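Sleep and Second-Year Students: Project Report
Murray Nguyen and Ilse Hollmann, Nesulbridge

Our question was whether students who go to bed at a fixed time feel better for it. We asked 60 second-years to keep a sleep diary for 28 nights in February. Half were given a fixed bedtime of their own choosing, and the other 30 carried on as they were.

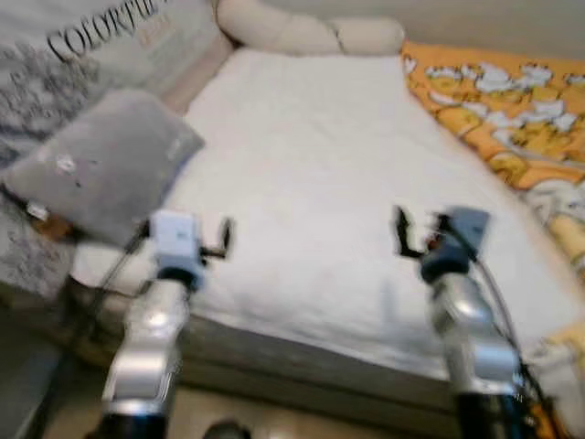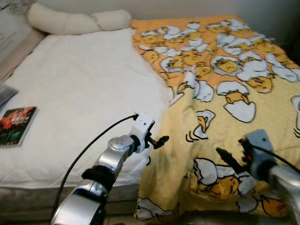 Bedding and beds

Choosing a bedtime proved popular. Keeping it did not. One diary gives "11 pm" every night in the same pen, including the night its owner was seen at a concert. We kept it in, with a note.

The fixed group rated their mornings slightly higher, though several had also given up coffee, which we had not asked them to do. Ilse thinks this spoils the result. Murray thinks it spoils the mornings.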